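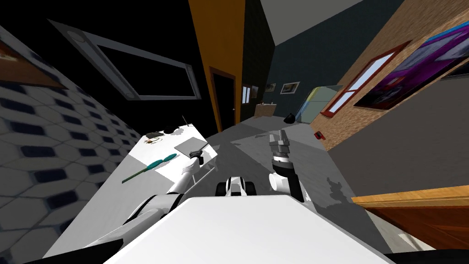

*A white table with a dark grey tray.*

**Zeleke to open repair counters in 36 towns**

May 22, 2026

Household goods retailer Zeleke will open repair counters in 36 of its shops from August. Customers will be able to bring in kettles, toasters, lamps, irons and small fans, whether or not they were bought from the company.

The service follows a trial at eight shops over the winter, during which staff took in more than 1,000 items. The most common faults were worn flexes, blown fuses and broken switches. Toasters made up the largest group.

Each counter will charge a fixed fee for checking an item, and the fee comes off the bill if the customer goes ahead with the repair. Spare parts will be supplied by Zindenex from its warehouse at Vitelano Park. Parts not held in stock will be ordered in, and customers will be told the expected wait before they pay anything further.

Repairs carry a guarantee on the part replaced and on the work itself. Items that cannot be mended will be returned to the owner or sent for recycling, as the owner prefers. 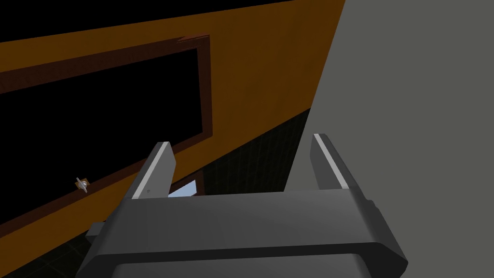
Tsegereda Yimer said customers in the trial had mostly wanted a straight answer on whether a thing was worth mending, and that the fixed fee made it easier to give one. She added that many of the items brought in had been sitting in cupboards for years.

The company is recruiting 80 repair staff. Training will be given, and applicants do not need previous experience in the trade. Part-time posts are available at most shops.

Microwaves, televisions and anything running on gas are not covered. Sewing machines will be accepted at the larger shops only.

Zeleke's Zendden loyalty card can be used at the counters. Points will be given on repairs at the same rate as on purchases.

A list of shops taking part will be displayed in all branches before the service opens.

**Ends**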